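Talks > Workshops > Speaker notes
Schedule Notes Recordings Contact

TEACHING BY HAND, TEACHING BY REMOTE
notes, Saturday slot, keep it moving

Open cold. Ask the room: who has moved a robot arm by hand? Who has driven one from across the room? Wait for hands. Then title.

Who I am, ten seconds. Clarkach, small shop, assembly work. We teach arms, we don't write motion code if we can help it.

Point 1. Two ways to show a task.
- by hand: grab the arm, put it in free mode, walk it through
- by remote: person at a leader arm or handset, robot follows
Both give you a recording. The recordings are not alike. Say this slowly, people nod and miss it.

By hand = you feel the contact. Great for anything with a push or a click in it. But your arms are in the camera view the whole time and the motion is you leaning on a heavy thing. Shows up as wobble.

Remote = clean view, robot's own motion. But you lose touch. Operators push too hard, or stop a hair short and think they're done. Mention the Watemari handset, no force feedback, what we had to teach people to look for instead.

Point 2. Numbers slide, don't linger.
2,000 demos planned on the Tedesco job. Kept 1,373. Pause there. Most of the rest thrown out for hesitation - operator stops, thinks, goes again. Policy learns the stopping. If somebody asks, yes we tried trimming the pauses, it helped on the easy ones only.

Point 3. Hose joining. My favorite, watch the clock.
Why hose: it bends. You hold it in one place and the end you care about is somewhere else. Grip on the ribbed part and the ridges give the pads something to sit on, but the cuff can droop or swing. Grip close to the cuff, less swing, less room to correct.
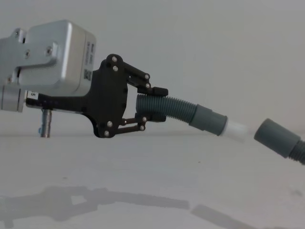
So the operator has to fly the tip, not the gripper. New people watch the fingers. Tell them eyes on the open end, line up the two axes first, THEN close the gap. Diagonal approach is harder to judge than level, depth goes funny from one view. We had 2 operators swap seats halfway thru a session and the approach speed changed completely. Log who drove!!

Also reset. Vary where the second end starts. Skultholm data had it in the same spot for 179 runs and the arm learned the spot. Get a laugh if possible, move on.

Point 4. What I'd do Monday morning
- walk it by hand once, just to feel it
- record by remote
- throw out bad ones the same day, you wont remember later
- keep a few recoveries, miss and fix. Those are worth having

Questions. If it's quiet, ask who has tried cable. If they ask about cost, see me at the break.

Contact the speaker desk | © Clarkach | Back to top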